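Lulthorpe Community Choir - progress report to the Grandis Fund
9 Aug 2021

We're so pleased with how the spring and summer have gone, and a lot of that is down to your grant. Singing in person started again in May, outdoors at first and then in the big hall at Turico House with the windows open. We now have 128 people on the list, and the new daytime group is already the loudest of the lot!

Kulsoom Orakzai has taken on the altos and is teaching by ear, so people who can't read music are learning parts just as fast as everyone else. Practices run two hours with a long break for drinks and a chat.

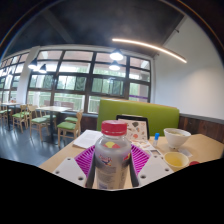
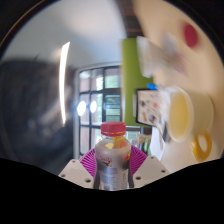
Red-capped bottles

The music library took the biggest share of the money. We bought 952 song sheets, all in large print, and Thanasis Psarras has put the whole set in order by voice part. He also got the old Declercq piano tuned - it had slipped badly over the winter, and the basses were following it down.

Spending to date is $1,051 on sheets and tuning. Hall hire is paid through the fall. The one thing running behind is the recording day, which we had to move when our sound person changed jobs. We have a new date in mind and 10 songs picked out, two of them written by members. We'll send you the tracks with our next report.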